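Holloway Robotics Course, Unit 4: Rules for Two-Arm Work
Notes revised February 26, 2018

Every task is run in the simulator before it goes to the Flevham cell. The speed limit for a hand near another hand is 143 mm per second, in simulation as well as on the floor. Do not raise it to save time. A run that breaks the limit is logged as a fail, even if the item ends up in the right place. 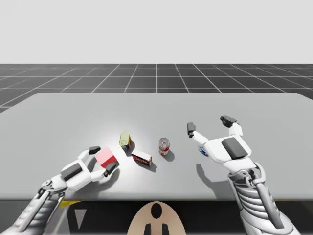

Only one hand may close on an item at a time unless the task sheet calls for a two-hand lift. The idle hand stays open and clear of the table until the first has let go. With the left hand on the pink-topped box, the right is held up with its fingers spread, and that is the waiting pose to use. A leaning can counts as unstable, so plan the approach to it from the side it leans toward.

Log the task number, the hand used and any contact you did not plan. Sheets from the Munavel exercise (17 runs) are due in April.

Reading: course binder, page 282.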